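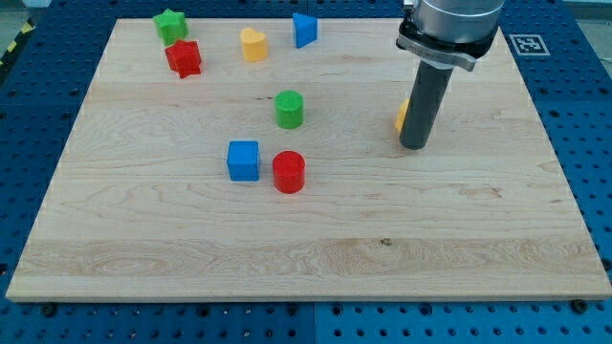
Visit Report: Open Day at the Gudeta Robotics Lab

Natnael Mersha
Intro to Automation, Project 2

Why I went

My project is on how robots handle small objects, and up to now I had only read papers and watched clips. The Gudeta lab holds an open day twice a year, in February and in the fall, and I got a spot on Wed 9 October. I took the 359 bus out there with a notebook and way too many questions!

The block station

There were several stations, but I spent most of my time at the one with the colored plastic blocks. They sit out on a big maple board on top of a blue metal table full of holes, and the arm comes down over them from above. The shapes are simple – stars, a heart, a cube, cylinders, a triangular prism – and the colors repeat across different shapes. I liked that a lot once I thought about it. There is a green star and a green cylinder, and a red star and a red cylinder, so an instruction like "the red one" is no use to the robot. It has to get both the color and the shape right.

The lab calls this setup Skirkiton. The student running it told us that a full set of trials is 900 moves, and that they had finished 52 that morning before the doors opened. I had pictured something much faster. Each move is slow and careful, and you end up leaning in and holding your breath with it.

What I asked about

My first question was about the small black-and-white marker on the table next to the board. It helps the software line up what the camera sees with where the arm really is. We covered this in class and I didn't fully get it, so it was great to have it explained next to a real one.

I also asked what happens when two blocks are close together. In the layout I looked at longest, the two stars were nearly touching, and the blue cube and red cylinder had only a small gap between them. The student said close pairs are the hardest part, because moving one block can bump its neighbor. The planning program, Direck, is supposed to pick a direction that leaves the neighbor alone, and they are still working on it.

What I will use in my project

I had planned to test my own simulation (built in Trikitz) with blocks spread far apart. Now I want to add close pairs and repeated colors, and score color mistakes separately from shape mistakes. I also need to slow my simulated arm down, because it moves at a speed I didn't see anywhere that day.

I have already asked if I can come back in February.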